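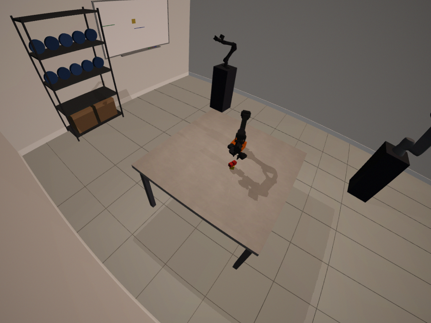

Prallilis room, wide view, table arm with the red block and the yellow cube in front of its base.

To: stukero-arm list
Subject: Re: [stukero-arm] Stacking task, scoring and what to hand in
Date: Sat 22 February

I have answered the points in the order they were asked. Anything I have left out of the quote I agree with.

> We have run the stacking task in the Prallilis room and our
> script gets a different score each time, even when we change
> nothing. Is the start position random, or is it us?

Both, I think. The start position of the cubes is random unless you set the seed in the task file. The line is near the top and it is commented out in the copy everyone was given in December. Take the comment mark off and put any whole number there. Use the same number for all your tests while you are fixing a fault, then take it out again before you do a proper scoring run.

I say "both" as I looked at your log, and your script starts to move before the cubes have settled. They are dropped onto the table from a small height when the task loads. If you read their positions on the first step you get the positions in the air, and they may turn a little when they land. Wait for the settle flag. If you are on the old Plarix release there is no settle flag, so wait 97 steps, which was long enough for every start I tried.

> Do we have to use the wide view? You can hardly see the cubes
> in it and our colour finder keeps losing the yellow one.

No. The wide view is there so that a person can watch the run and see the whole room. It is a poor view for finding cubes. From up there they are only a few pixels across, and the arm's shadow falls over a good part of the table. Use the table view for anything your script has to measure.

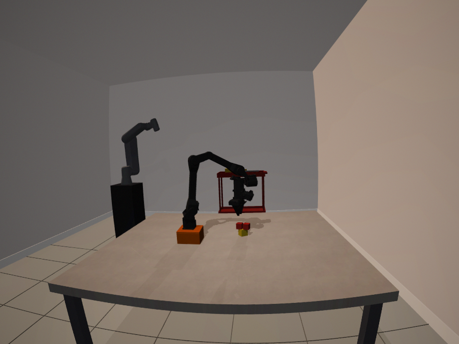 The thing to watch with the table view is that your script should look only at the table top. One group last term searched the whole picture for red and their arm set off towards the rack at the back, which is red as well and a good deal bigger than a cube. Crop first, then look for colour. Set a largest size as well as a smallest size for anything you accept as a cube, and do the same for yellow.

The base of the table arm is orange, and with a loose threshold it will pass for either red or yellow depending on how the light falls on it. I use hue only and a narrow band for each. If you want my numbers I can send them, but they are for the default lighting and will be wrong if you have altered it.

> The gripper goes to the right place above the cubes but when
> it comes down it pushes them apart. We have checked the
> numbers and the target is the middle of the cube.

The target may be right and the angle wrong. A cube that has landed turned by some degrees has to be gripped across its flat faces. If the fingers come down over the corners they will push it round, and if there is another cube next to it that one moves too. You need to work out the turn of the cube and turn the wrist to match before you come down. The Mavromatis notes have a section on this, and the worked sum in there is correct apart from the sign, which should be minus for our arm. I have asked for it to be changed in the next copy.

Also come down in two stages. Stop a little above the cube, check the position again, then go down the rest of the way at a slower speed. It costs you some time, but time is worth very little in the scoring compared with a dropped cube.

> Are the other arms in the room part of the task? Can we use
> them?

You can't use them. They belong to other tasks set in the same room and they are left in so that we only have to keep one room file up to date. They take no commands when the stacking task is loaded. You can leave them out of your collision list as well, provided you keep the gripper over the table.
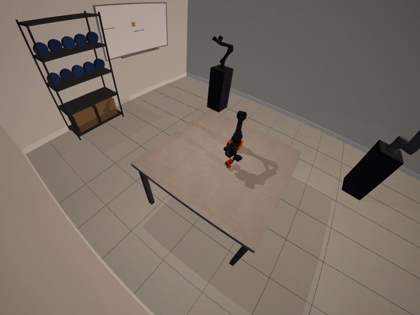 Wide view again. The gripper is right by the red block and the yellow one only just shows under it.

> How long can a run be, and what do we hand in?

A run is stopped at 203 seconds of simulated time. It is simulated time that counts, so a slow laptop does not put you at a disadvantage. If your run is stopped by the limit you keep whatever score the cubes have at that moment, as long as the gripper has let go. A cube that is still held scores nothing.

For a stack to count, the top cube must be resting on the lower one with the fingers open and clear, and it must stay there for three seconds. If it falls after that you still have the points. Leaning against the lower cube is not a stack. The scorer goes by height, so you can check it yourself from the log without asking me.

Hand in eight runs, all without a seed, and do them one after another from a fresh start of the program. Please do not pick the best ones out of a longer session. I need from each group:

The script, as one file if you can manage it.
The log folder for each run, not renamed.
A text file saying which Plarix release you used and anything you changed in the settings.

No video, please. The shared folder was full last time and the log is enough to play the run back.

Two further things that were not in the question but have come up with more than one group. The joint limits in the settings file are in degrees and the ones in the script are in radians. And if the arm bends at the elbow the wrong way on the first move, send it to the home position before you send it anywhere else. It has two ways of reaching most points on the table and will take the nearer one from wherever it happens to start.

I will be in the club room at Stukero on the usual evening and can look at scripts then. Bring the log folder on a stick, as the network in there still does not work.

--
stukero-arm list. Replies go to the whole list.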